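Brostwood Shared Workshop
Home > Using the space > FAQ

Remotes, controllers and other small things that go missing

Where do the handheld controllers live?
In the grey drawer under the sign-in sheet, in theory. In practice, try the drawer, then your own pockets, then ask Saskia Halliday, who will ask about your pockets again.

Can I borrow one overnight?
You can, for up to 24 hours. Write your name in the book - a legible one, please. 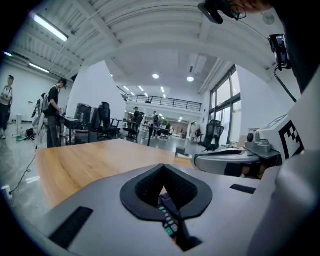

What should I do with a controller that has flat batteries?
Put it in the tub marked Flat and take a charged one from the shelf. Putting it back in the drawer for the next person is a time-honoured tradition we'd like to end.

Can I label my own gear?
Please do. Aušra Ramanauskas keeps the label maker and will lend it for two minutes at a time.

How long do you keep lost property?
28 days, then it goes in the swap box by the door.

Last updated July 26, 2019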